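Ward Boundary Review: Frequently Asked Questions
Town of Plolton, Office of the Town Clerk

Why are the ward lines being redrawn?
The town charter calls for a review after every federal census. Most of the growth since the last review has been on the Fusport side of the river, and the wards no longer hold similar numbers of people.

How large should a ward be?
The target is 2,654 residents. A ward may be above or below that figure by up to 96 people.
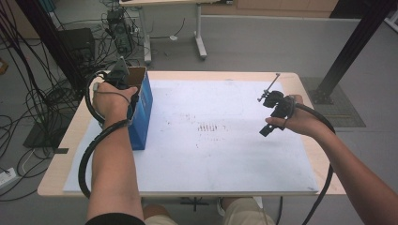

Does the review change the number of wards or council seats?
No. Changing either one would take a charter amendment and a separate public vote.

Will my polling place change?
It might. If it does, you will get a card in the mail before the next town election. Polling places for state and federal elections are set by the county and are not part of this review.

I rent, or I am not registered to vote. Am I counted?
Yes. Wards are based on total population, including children and residents who are not citizens.

Where can I see the draft maps?
There are 2 drafts, Map A and Map B. Paper copies are at the clerk's counter and at the Fusport branch library. Both can also be downloaded from the Documents page.

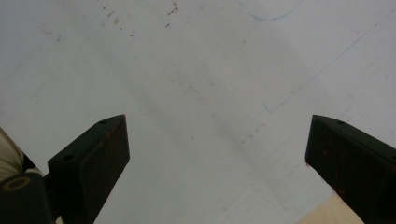 How do I comment?
Use the form on the Documents page, write to the clerk, or speak at the hearing in March. Sign-up for speakers opens at 6:30 p.m. Written comments become part of the public record, so leave out anything you do not want published.

Can residents submit their own map?
Yes. A resident map needs 300 signatures from registered Plolton voters. It must cover the whole town and meet the same population limits as the drafts.

Can my street be split between two wards?
Lines may run down the center of a street. The drafts avoid splitting apartment buildings.

Who makes the final decision?
The town council, by majority vote. The new wards apply to the next regular town election. Council members now in office serve out their terms.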